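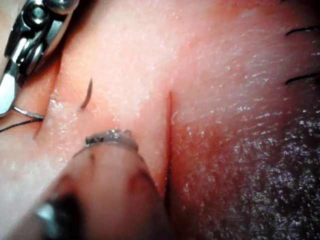
Teaching the arm to suture: teleop or hand-guiding?

stullari_steve
We've been collecting suturing demos by remote control since April. 14 usable episodes so far, if you're generous with the word usable. The operator is fine. The replay drives the needle like it's mad at somebody. Has anyone had better luck grabbing the arm and walking it through by hand?

petek
Hand-guiding, every time. You feel the tissue push back. Over teleop you're guessing from a screen, and your guesses go straight into the training set.

Vimberg_12
Disagree. When you hold the arm, the force sensor reads you. Then you train on your own grip and wonder why the thing is so confident. Also your sleeve is in every shot.

petek
I roll up my sleeves.

Vimberg_12
Great, forearms in every shot.

Sorin Ionescu
What rate are you logging at? We went from 2000 Hz on force down to something sane and lost the moment the needle goes in, so we put it back. The disk is full and the policy is better.

stullari_steve
Nowhere near that. That could be part of it. The wrist view worries me more - when the finger is right up beside the cut it's a big blurry lump, and the needle and thread are a few thin lines off in a corner. Hairs look a lot like thread at that range.

barthorpe
Trim what you can and add a second view. Our policy spent nearly a month learning to respect a hair. Very gentle with it, too.

petek
Second view, yes. Still hand-guide.

Vimberg_12
Do 4 episodes each way, same operator, same stitch, and post the force plots. I'll apologize if petek is right. It'll be short.

stullari_steve
Fine. Starting with teleop, the pedals are already plugged in.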